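Slow soup on Nakamura Street

When I came to the kitchen of Ngọc Đặng, it was still dark outside and the broth had been on the fire since the evening before. She gave me a stool near the door and told me to keep my coat, as the door must stay open for the steam. It was November and I was glad of the coat.

Ngọc Đặng has cooked noodle soup in Wunden for 28 years. First she cooked at a market stall, then in the back of a shop for bicycle parts, and now in a narrow dining room with 8 tables on Nakamura Street. She opens at seven in the morning and closes when the pot is finished. Most days this is a little after one o'clock.

"People ask me why I don't make a second pot," she said. "But the second pot must begin yesterday also. I have only one yesterday."

She learned the work from her aunt, Châu Ung, who is now retired and lives upstairs. The aunt did not teach with words. For the first year Ngọc washed bones and peeled ginger, and she was not permitted to put salt in anything. "I was angry every morning," she told me. "I was nineteen and I thought I knew what salt is."

I asked what changed after that year. She thought about it for a long time, and turned down the flame before she answered.

"One day my aunt was ill, and she sent me a message with my cousin. It said only: you do it. So I did it. The customers ate and they went to work. In the evening my aunt tasted what was left and said it was too sweet. She was right, it was too sweet. But she did not come down the next day either, and she was not ill any more."
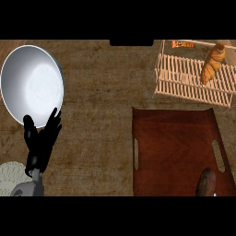
The recipe has moved a little over the years. The star anise is less now, and the onion is burned darker. When the family came to Wunden they could not find the right rice noodles, and for two winters they used a dried kind which Ngọc still speaks about with shame. Later a man called Sang Tiêu began to make fresh noodles in a garage in Stiltum, on the other side of the river. He still brings them himself, each morning before six, and he does not like to wait for his money.

"He shouts, I shout," said Ngọc. "Then he sits down and eats. I never had a contract with him."

I telephoned Sang Tiêu later to ask if this is true. He said that it is true, but that she shouts first.

On a usual day the kitchen sells about 200 portions. On Wednesday it is fewer, for the big market is closed and the porters stay at home. These porters were her first customers and she keeps the price low for them, although the rent has gone up twice. A company named Brirkora, which owns several food halls, offered last year to buy the name and the recipe. She went to the meeting in her good shoes. They wanted the broth to be ready in three hours.

"I told them, in three hours you have hot water with a memory of a cow. They laughed, but they wrote it down. I think they believed we were still discussing."

Her son, Kha Đinh, works beside her now. He is quiet and quick with the knife, and he has studied accounting, so he also keeps the books. I asked him if he would take over the kitchen one day. He looked at his mother before he spoke.

"I am permitted to put salt since the spring," he said.

His mother said that this was not an answer to my question. Then the first porters came in, shaking the rain from their jackets, and she stood up and asked me to move my stool.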